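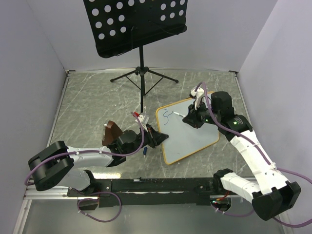 *Two-arm writing task on a small whiteboard, run under Trastar Motion.*

# Trastar Motion 7

Trastar Motion is a planning and control package for table-mounted pairs of robot arms. It is developed and supported by Pilia at its Liderthorpe office. Version 7 was released on June 2, 2021 and replaces all earlier versions.

## Coordinated planning

The planner treats both arms as one system. A path for the left gripper is accepted only when it is clear of the right arm along its full length, including the elbow and wrist housings. Cable zones may be defined for each link, and the planner will limit wrist rotation when a zone is reached.

Where the two grippers must work close together, as in handwriting on a shared board, the user sets a minimum gap for each pair of links. The default is 52 mm. Smaller values require a supervisor login. 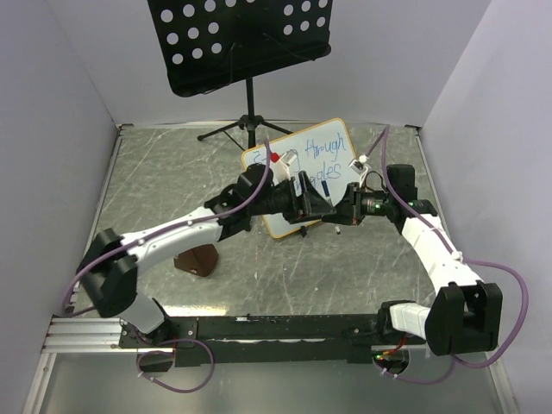 Pen tasks use the contact mode introduced in April. Strokes are stored as timed points relative to the board and can be replayed when the board is turned or moved, provided that its new position has been registered. Lift height and travel speed are set separately from writing speed.

## Perception

The perception module accepts one or more fixed views and one wrist view per arm. Calibration is performed from the main panel and saved with the project. Fereshteh Vahidi leads this part of the product, and questions about unsupported cameras should be addressed to her group.

Narrow parts such as rods, poles and pens are handled by a separate grasp model, supplied with 413 reference grasps. Users may add their own.

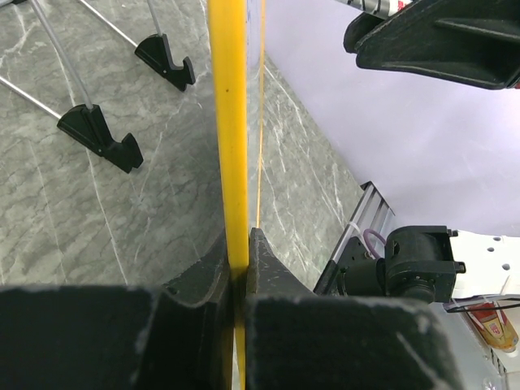 The wrist view is also used to check alignment before the fingers close. If the part axis and the finger axis differ by more than the set limit, the arm backs away and a new approach is planned.

## Tooling and logs

- Project editor with path preview
- Log viewer with side-by-side joint traces for both arms
- Command-line export to plain text
- Test suite of over 1,054 planning cases, included with every license

## Licensing and support

Licenses are issued per table and cover both arms. Site licenses are available on request. Training is arranged through Ghizlane Lahlou, and integration work through our partner firm, Khosravi.

Projects saved in version 6 open without conversion. Projects saved in version 5 or earlier must first be passed through the import tool, found under File > Import.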